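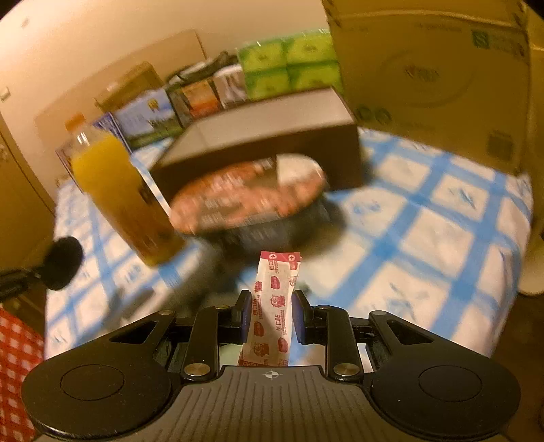 Nasberg, October

Can I put cooked kitchen leftovers in a compost bin that stands on a balcony?

Asked by Edeltraud Eder

Good evening to all. I live in a flat on the second floor and since spring I have a compost bin on the balcony. It is a closed plastic bin with holes in the sides and a tap at the bottom, and it holds 300 liters, so it is rather big for one household. Until now I have only put in raw things: peels, coffee grounds with the paper filter, tea leaves, the dead flowers from the boxes. It worked well all summer and I had no complaint from the neighbors.

Now my question. Our town has stopped the separate pickup for food waste in my street and I do not like to throw everything in the general trash. I mean rice, noodles, old bread, vegetables with a little oil, sometimes the rest of a soup. No meat, I know that meat is forbidden. My brother Beat says that cooked food is the same as raw food for the worms and I should not make such a problem of it. The booklet that came with the bin says "no cooked food" and gives no explanation. I have also read about a method where you ferment the food first in a bucket, but I did not understand if this can be done indoors when one has a small kitchen.

Also, how much dry material do I need? I have shredded cardboard and I can get leaves from the park in Plundach, where they rake them into big heaps at this time of year.

Thank you in advance for your patience with my English.

3 answers

Answer from Imai

Your brother is half right. The worms and the bacteria will eat rice and bread, they do not care that it was cooked. The trouble is more with water and air. Cooked food is soft, it holds a lot of water and it sticks together in a lump. Inside the lump there is no air, and then it goes sour and smells. On the ground in a garden the extra water goes away into the soil. On a balcony it stays in the bin until you open the tap.

What I would do with your bin:

Let the food drain in a sieve first. Soup you should pour through the sieve also, and only the solid part goes in the bin.

Break the bread into small pieces. A whole slice becomes green with mold and stays there for weeks.

Make a hole in the middle of the compost, put the food in, mix it with old material and close the hole. Food on top is what brings the flies.

For every bowl of cooked food put at least two bowls of dry leaves or cardboard. If you press a handful of compost and water runs out, put more. Park leaves are very good for this, only look that there is no litter between them. I would keep a full sack next to the bin, because in winter you will not want to go and get them. Oak leaves take longer than the others but you can use them.

Oil is the one thing I would be strict with. A little oil on vegetables is no problem. The rest of a salad dressing or the fat from a pan should go in the trash, in a closed jar.

In the cold months everything becomes slow. My own bin on the north side does almost nothing between December and March, and I have to give less. If yours gets cold, keep the cooked part small or stop with it until spring. The raw peels can go in as before, cut small.

About the bucket: yes, it can stand in a kitchen. It needs a lid that closes tight and a tap or a second bucket below. You put the food in layers with a handful of bran that has the microbes in it, press it down with a plate, and when the bucket is full you leave it closed for two weeks. I use 500 grams of bran for a full bucket, other people use less. It smells a little like pickles when you open it. After that it still has to go in the big bin, covered well with soil or finished compost, so you need some place for it there. The liquid must be taken off every few days and given to plants only with a lot of water.

Answer from etutine_garden

just dont. rats. a friend had them up on the 3rd floor from bread. the booklet says no for a reason

Comment from Imai: Rats are possible, I agree, and one should check the holes. If a finger goes through, put wire mesh with small openings on the inside.

Answer from Beat Eder

I am the brother. I did say this but I have a garden with an open heap of 9 years, so perhaps it is not the same thing. Edeltraud, ask also the house management before you start, in my old building it was written in the rules what may stand on a balcony and how heavy. A full bin with wet compost has a weight you should not forget. You can bring me the soups, I mean it.

Comment from Edeltraud Eder: Thank you all. I have measured the holes and they are 7 millimeters, so I will buy the mesh. I will begin with small amounts of rice and noodles, and the bread I give to Beat. One more question to Imai, can the bran be kept from one year to the next if the bag is open?

Comment from Imai: If it is dry and closed with a clip, yes. When it smells moldy, throw it in the bin, it is also only bran.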